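Vekow Hall, Produce Room Walk-Through
Wednesday, August 21, 2019
Checked by Tadeo Ocampo

Floor: OK. The gray concrete is holding its polish nicely, and I couldn't find a chip anywhere, though I did go over it twice!

Power strips and cords: NEEDS ATTENTION. We talked about this back in May, I know, but please run the cables along the wall and keep the strip off the walking path (there are hooks by the door, plenty of them).

Lighting: OK. Good and bright, even in the far corner.

Footwear: OK. Closed shoes on everyone, thank you all.

Tables: OK. Wiped down, legs steady. The Titley one still wobbles if you lean on it, so please don't lean on it.

Produce handling: OK. Eggplants looked lovely, with smooth skins and good color. Bin 13 could use a fresh liner when somebody has a minute.

Recheck: cords only, next visit.
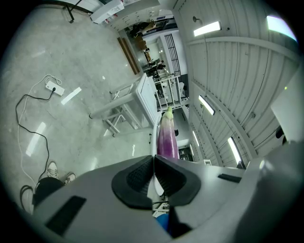
Produce handling and cords: eggplant, purple shading to white; white power strip on the floor.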